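On Keeping Household Paper Records

2019-02-19
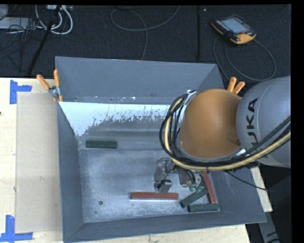 In December I completed a review of the paper records held in my home. The review covered tax returns, repair receipts, insurance letters and the correspondence of my late aunt, who lived in Boyer and discarded very little. The total came to 3000 sheets, of which 600 have been kept.

The following rules were applied. Tax papers are retained for seven years. Receipts are retained for as long as the item remains in use. Personal letters are retained without limit, although envelopes are not, unless the return address is the only record of the sender.

Anathi Mofokeng has asked whether scanned copies would be sufficient. For utility bills, I consider that they are. For deeds and certificates, the original should be kept in a dry place, together with a written list of contents.

The letters my aunt received from Fovgate remain unsorted. They number 200, most are undated, and I expect to begin on them once the tax return has been filed.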